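Who Stays After the Bell? A Look at the Rumex Homework Room at Mendoza College

Student project report, Community and Schooling
Prepared by Salamatu Nyarko and Haziq Setiawan
Supervisor: Marisol Wojcik
Submitted Jul 30, 2018

1. How we came to this topic

When we were first asked to choose a project, we both wanted something that would let us spend time in a real school with real students, and we both, without having talked about it beforehand, wrote down "homework help" on our planning sheets. Haziq had gone to a homework room himself for most of Year 8 (his older sister made him go, and he has since thanked her for it). Salamatu had never been to one, and had always pictured it as a sort of detention with biscuits. So between the two of us we had one fond memory and one suspicion, and that seemed like a fair place to begin.

Mendoza College has 803 students from Year 7 to Year 12. Its homework room is called the Rumex Room, after the dock weeds that used to come up along the fence outside it, and it opens after the last bell on 4 afternoons a week. Anyone can come. There is no roll call in the usual sense, only a sign-in book by the door, and students may stay for as long or as short a time as they like until the late bus leaves.

Our question was a simple one: why do some students keep coming back, when others come once or twice and then stop?

2. What we did

We visited the room through March and again over the first part of winter. Marisol Wojcik suggested early on that we should not try to measure marks, as we would have needed far more time and a good deal more permission, and we are glad we took her advice. We handed out 300 short paper surveys through home groups, with the kind help of the front office, and we sat down for longer talks with students and with the two teachers who look after the room, Natanael Rezende and Kofi Adjei.

The longer talks were meant to last 30 minutes each. Some of them did! Mr Adjei's ran well past that, and he then walked us out to the car park and kept going, and a fair bit of section 4 comes from the notes Salamatu wrote up on the bus home. We checked those notes with him afterwards and he changed only one word.

We have not used any student's name. Where we quote a student we give the year level and nothing more.

3. What students told us

The surveys came back slowly, and many of them had one or two questions left blank, so we have been careful not to lean on them too hard. What they gave us was a feel for the language students use. The word that turned up again and again was "quiet", and it took us a while to see that students meant different things by it. For some, quiet meant there was no little brother in the next room. For others it meant that no one was going to comment on how long they took over a page of maths.

A Year 9 student told us she had come the first time only to use the printer. She stayed because Mr Rezende asked what the printing was for, and then read the whole thing, and then asked her a question about it that she couldn't answer. "I went home annoyed," she said, "and I came back with the answer." We both thought that was one of the nicest things we heard in the whole project.

The students who had stopped coming were harder to find and, as you would expect, less keen to talk. A few had sport or jobs. One Year 10 boy said that his friends had stopped, and that walking in by himself felt like walking into somebody else's kitchen. Another said he liked the room well enough but had never worked out whether he was allowed to sit at the big table. (He was. We asked.)

4. What the teachers told us

Mr Rezende teaches science and has looked after the room the longest. He believes the first visit matters most, and he tries to learn a new student's name before they have put their bag down. He does not push anyone to start working. He told us he would sooner have a student sit and chat for an afternoon and return the next day than finish one worksheet and never be seen again.

Mr Adjei sees it a little differently. He thinks young people notice when an adult expects nothing of them, even if that adult is very friendly about it, and so he asks every student to name one thing they will finish before they leave. It can be tiny. He writes it down on a scrap of paper and gives it to them to keep. Several students mentioned these scraps to us, and one had a whole pencil case of them.

We had half expected the two teachers to be at odds over this, but they have run the room side by side for years and each was quick to praise the other. Students seem to pick their afternoons to suit, and the ones who come most often go to both. 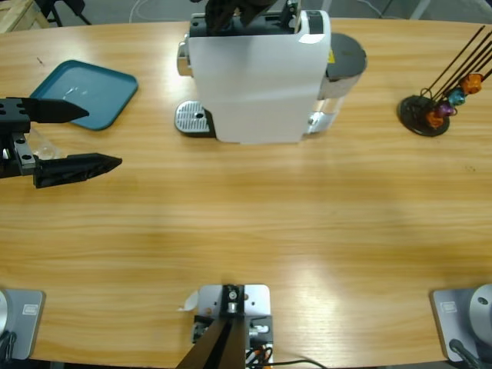
Figure 1. Coffee machine and teal tray on the wooden table.

5. Things we would do differently

We would start the surveys earlier, and we would make them shorter. Our question 6 had three questions hidden inside it, and Marisol did warn us.

We would also try to speak with parents. Several students said that someone at home had told them to go, or had told them not to bother, and we only heard one side of those conversations. We didn't ask for permission to contact families in our first application, and by the time we saw the gap it was too late to add it.

6. Suggestions for the school

Our suggestions are small ones, and both teachers have already seen them.

Put up a plain sign saying that students may sit anywhere.

Let students bring a friend for the first visit, and say so in the home group notices — the Year 10 boy's comment about the kitchen has stayed with us.

Keep both ways of running the room. We would be sorry to see one set of rules written for all the afternoons, however tidy it might look on paper.

7. Thanks

We would like to thank Natanael Rezende and Kofi Adjei for their patience, the front office for putting up with our boxes of surveys, Marisol Wojcik for reading three drafts, and most of all the students of the Rumex Room, who made space for us at the big table. Copies of the survey and the interview questions have been left with the college library.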